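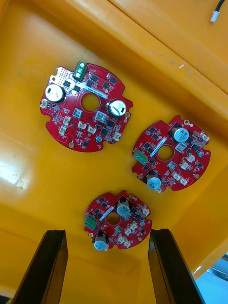
Listthorpe repair shop moves to bins and trays for Jeken parts
Jun 19, 2020

LISTTHORPE — The Ragnarsson repair shop has changed the way it stores and hands out spare parts for Jeken ceiling fans and door locks, the company said.

Round circuit boards, wire harnesses and solenoids used to arrive from the Brestport warehouse mixed together in cardboard boxes. They are now sorted into open plastic bins as they come in, one kind of part to a bin where space allows.

For each repair order, the parts are laid out on a paper-lined steel tray before they go to the bench. A typical order calls for a red control board and one or two wire harnesses.
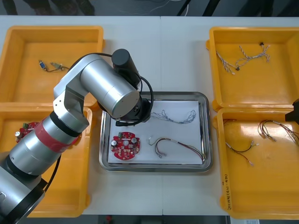
Parts manager Ingvar Eskildsen said the old boxes made it hard to tell what was in stock. The shop carries 3056 spare parts in all and fills 200 orders in a normal month.

"People were opening three boxes to find one harness," Eskildsen said. "Now they look in the bin."

Solenoids are kept apart from the boards so that the plungers and springs do not catch on the wiring. Some of them have a number written on the housing by hand.

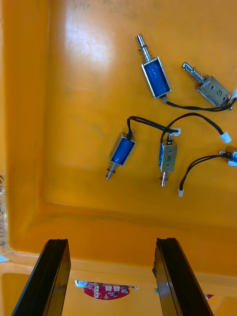

Eskildsen said the shop will keep the handwritten numbers for now and decide on printed labels later in the year. The change covers 13 part types so far — another nine, mostly switches and brackets, will be added by the end of June.

Customers with open repair orders do not need to do anything. The Listthorpe counter is keeping its regular hours.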